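Simulated Kitchen Helps Robot Arm Judge Its Own Grasps, Group Reports

03/09/2021

A research group at Skilard has published results on a method that lets a robot arm decide, before it closes its fingers, whether a grasp is worth attempting. The work was done entirely in simulation, in a computer-rendered kitchen the group built for the purpose.

The method, called Tremon, adds a short checking step to a control policy that has already been trained. As the gripper nears an object, the software compares several ways the next second could go and scores each one. If the best score is too low, the arm backs off and comes in from another angle. The original policy is left alone, so the step can be added without retraining.
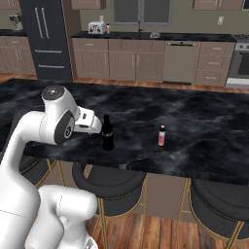
Small items have been a weak spot for policies of this kind. A gripper that comes in slightly off center will often tip a narrow object or push it along the counter, and many systems carry on as if nothing had happened. "The arm would finish the whole motion with nothing in its hand," said Aldo Morelli, lead author of the report. "We wanted it to catch the problem earlier, while there was still something it could do."

The group ran 3,399 trials across 142 kitchen layouts. Counter materials, cabinet colors and the placement of stools and appliances changed from one layout to the next. Each trial asked the arm to pick up a named item and move it to a set spot on the same surface. With the checking step switched on, failed grasps dropped by 18 percent compared with the same policy running alone. The gain was largest on dark, glossy countertops, where reflections had led the original policy to misjudge height.

There was a cost in time. Trials with the step switched on ran 10 percent longer, mostly because of repeated approaches. Morelli said the group accepts that trade for household tasks but would not recommend the method for fast sorting work.
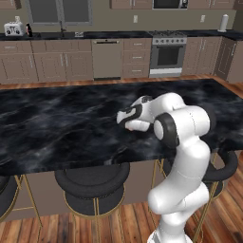
The simulated arm with its gripper lowered to the marble island. Rendering: Skilard

Gualtiero Pellegrini, a robotics engineer at Bassi who was not part of the study, said the results were solid but should be read with care. Contact between fingers and an object is hard to simulate well, he said, and an arm that scores its own grasps correctly on a screen may be less sure of itself in a real room.

"Friction is the first thing I would look at," Pellegrini said. "I would also like to see what happens when somebody bumps the counter."

The report lists two other limits. All of the objects were rigid — no bags, cloths or soft fruit — and the arm was always told which item to pick up. The group has not tested the method on objects that are stacked or touching each other.

Tests on a physical arm are planned for October at Rokeo, where a kitchen counter is being fitted out for the trials. The layouts and trial records will be released to other labs once those tests are finished.

We use cookies to improve your experience on this site. By continuing to browse, you agree to our use of cookies. Accept | Manage settings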